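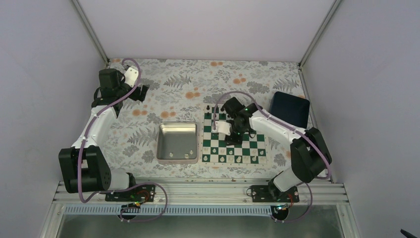
Triretti Opens Registration for Home Chess Program and Publishes Table Setup Guide

Oct 22, 2020

Triretti, the board game and household goods company, today opened registration for its Home Chess Program, a season of guided play for families and beginners. The program includes a printed guide to setting up a small chess table at home, prepared with the textile house Nastska and the Mwakalinga Chess School. Registration is open to households of any size, and no previous experience of the game is required.

The first season has room for 451 households. Each will receive a compact chess set, the printed guide and access to weekly lessons taught by instructors from the Mwakalinga Chess School. Lessons last 40 minutes and may be followed live or at a later time. Sets will be mailed to registered households before the first lesson.

The program follows a survey in which Triretti received replies from 2,312 customers who had bought a small chess set from the company. Many respondents reported that the set was put away after a few games and seldom came out again. The most common reason given was the lack of a settled place for the board. Others mentioned lost pieces, poor light and a table needed for meals.

"A small board asks very little of a room, but it does ask for a place of its own," said Jurgita Lūse, director of home programs at Triretti. "Our customers told us that they enjoyed the game and that they lost patience with clearing the table for it. The guide deals with that part of the evening, and the lessons deal with the rest."

The guide recommends a flat surface with open space on both sides of the board, so that captured pieces can be set down without crowding the game. A shallow tray may be kept next to the board for this purpose, with a closed box nearby for storage between sessions. Where a tablecloth is used, it should be pulled smooth and should hang short enough that players do not catch it with their knees. Light patterns such as ferns, sprigs and small blossoms are suitable under a board, provided the squares remain easy to tell from the cloth around them.

Nastska has contributed a chapter on the choice and care of table linens. It covers washing, pressing and the placing of a printed cloth so that the larger flowers fall toward the edges of the table. The chapter also lists cloth lengths for narrow desks, folding tables and kitchen tables. 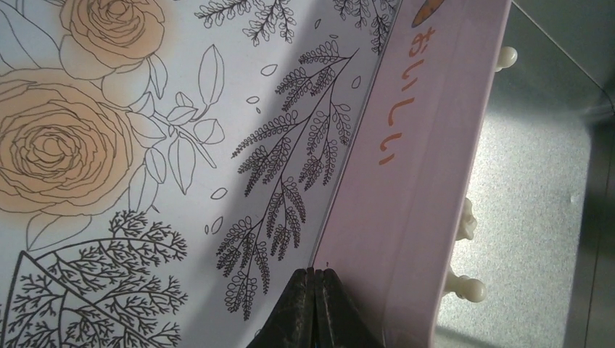

Can a patterned tablecloth stay on the table during play?
A patterned cloth can remain in place as long as it lies flat and the board sits firmly on it. The guide advises smoothing out folds before the pieces are set up and placing a thin non-slip mat under any board that slides.

Households taking part in the program will be asked to keep a short record of their games, noting the date, the players and the result. A blank record sheet is printed at the back of the guide and may be copied freely. Records will not be collected, and taking part in the lessons does not depend on them.

The Mwakalinga Chess School will also offer 30 places in a separate group for adults who are learning the moves for the first time. This group will meet in the evening and will spend its opening lessons on the pawns, the rooks and the king before the remaining pieces are introduced.

Registration closes at the end of October. Printed copies of the guide may be requested without joining the program and will be available at the Triretti store in Nirska while supplies last. Schools and libraries that wish to order several copies are asked to write to the home programs office.

About Triretti
Triretti designs and sells board games, game tables and storage goods for the home. Its offices and store are located in Nirska.

Media contact
Jurgita Lūse, Director of Home Programs, Triretti, Nirska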